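The Slow Hands at Trastside

Managers at the Trastside warehouse, where Bedeck packs its tableware, like to say the new arms will take over the dull part of the job. The packers I met in March weren't so sure which part that was. A good one clears around 100 cups an hour. The arms, supplied by Mondura, manage 35 on a decent shift.

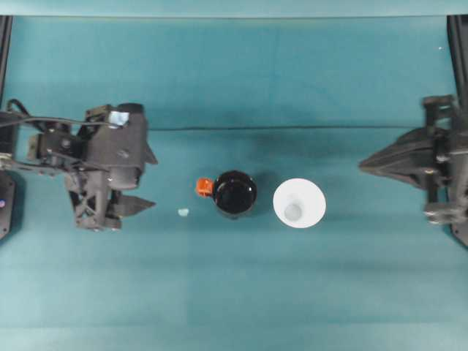 Two grippers and a pair of cups on the practice cloth at Trastside.

So far the change has mostly been in what people do with their eyes. Two packers now spend the morning watching the station, putting things back where the arms can reach them and writing down each miss. One called it babysitting – same pay, more standing still.

Bedeck says no jobs will go. It also said that about the label printer, and the packing floor has since shrunk from 68 people to 60. The company puts that down to retirements. The next two arms are due before the holiday rush, and the sign-up sheet for watching them is still blank.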